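4.2 Packaging and the weekly shop

We asked 175 households in Wermont to keep a snack diary through February, and we are grateful to every one of them for sticking with it. Wrappers, packets and cartons (Figure 3) were written down on the day they were opened.

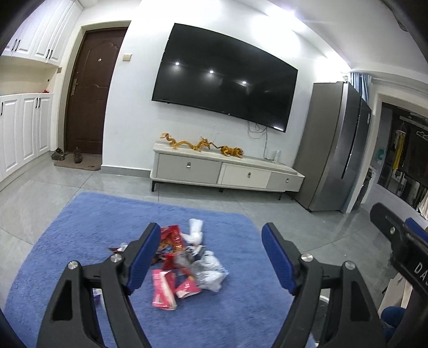 Families near the Lultberg market bought loose nuts and fruit more often than we had expected — and quite cheerfully, to judge by their notes in the margins.

Figure 3. Snack packaging and a lined household bin.

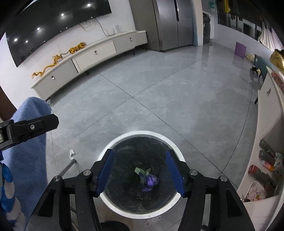 Price mattered too, of course, and 13 diaries mention it on nearly every page. We come back to those in the next section.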